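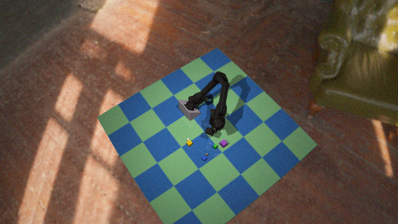

4. Laying the Skivivero mat on a stone or tile floor

Read this section through once before you unpack the mat. Sections 1 to 3 cover choosing a room and checking the floor for level. If you are replacing an older mat of the same size, go to step 5.

What you need
Skivivero mat, item 2671
Corner pads (2, in the bag with the warranty card)
Double-sided tape suitable for stone
Soft broom, mild dish soap, clean cloths
Tape measure and a pencil

CAUTION: The rolled mat is heavy and awkward on stairs. Have a second person take the other end.

1. Sweep the floor, then wash it with warm water and a little dish soap. Rinse with plain water. Soap left on the stone will stop the tape from holding.

2. Let the floor dry fully. Unsealed stone can stay damp in the joints long after the surface looks dry. Leave it overnight if you can.

3. Unroll the mat with the patterned side up and leave it flat for 6 hours in a heated room. Do not put heavy furniture on the edges to speed this up. It leaves dents that may not come out.

Note: A light smell is normal when the mat is first unrolled. Open a window. The smell fades over the following days.

4. Decide how the mat will sit. It can be laid square to the walls or turned on the diagonal. In a room where the walls are not quite parallel, the diagonal layout hides the difference better. Check that every door in the room still opens over the mat before you go on.

5. Mark the position of two opposite corners on the floor in pencil. Measure from each mark to the nearest wall and write the figures down. You will want them if the mat has to come up for cleaning.

6. Fold back one corner and press a corner pad onto the underside, with the ribbed face toward the floor. Do the same at the opposite corner.

7. Run tape along the two edges that get the most foot traffic, set in by the width of your thumb. Peel the backing a short length at a time and press the mat down as you go.

CAUTION: Do not use carpet glue or spray adhesive. Both can stain stone permanently, and neither is covered by the warranty.

8. Walk over the whole mat in socks. If you feel a ridge, lift the nearest untaped edge and smooth the mat outward from the middle.

Radiant floor heating
Turn the heating off the day before you lay the mat and keep it off for 2 days afterward. Bring it back up slowly. Mats on heated floors should be lifted once a year, in March or whenever the heating season ends, so that the stone can air out.

Cleaning
Vacuum with the brush turned off. Wipe spills with a damp cloth. For marks that stay, use Kettler floor soap at the weaker of the strengths given on the bottle. Scouring pads dull the colors.

If a corner lifts
Clean the underside and the floor, let both dry, and fit a new pad. Spare pads are sold under the name Skerkel and can be ordered from the Jurnutstead parts desk. Quote the item number printed on the back of the mat.

Section revised 28th December. Replaces the loose sheet packed with earlier mats.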